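August 30, 2025

Long talk with Seema tonight about whether a machine could tidy up after me yet. She says two years. I say six, and that's me being nice! Hemant's vacuum still gets beaten by a sock (every single time). And a table of odds and ends is so much harder than a floor – everything wants to be held differently.
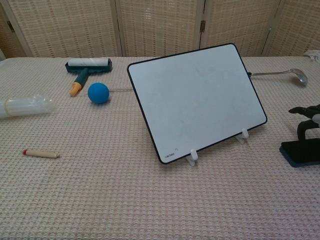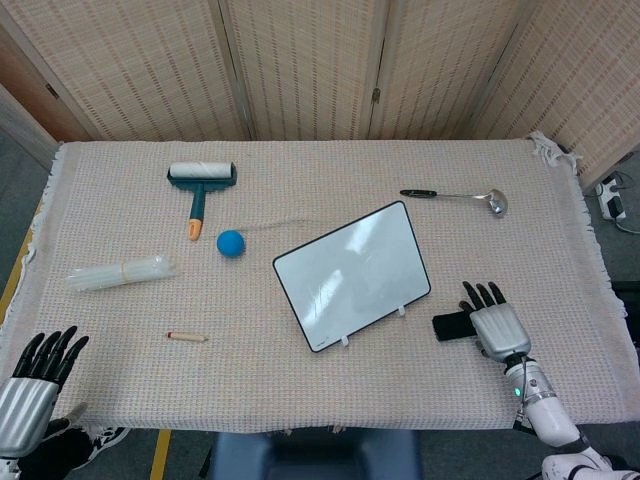 I keep thinking about the lint roller. I'd grab the handle without looking, but a machine has to work out which end is which, and then there's the little blue ball, which would roll off if you breathed on it. Seema thinks I'm being gloomy. Maybe so – but I still did the dishes myself, and there's laundry tomorrow.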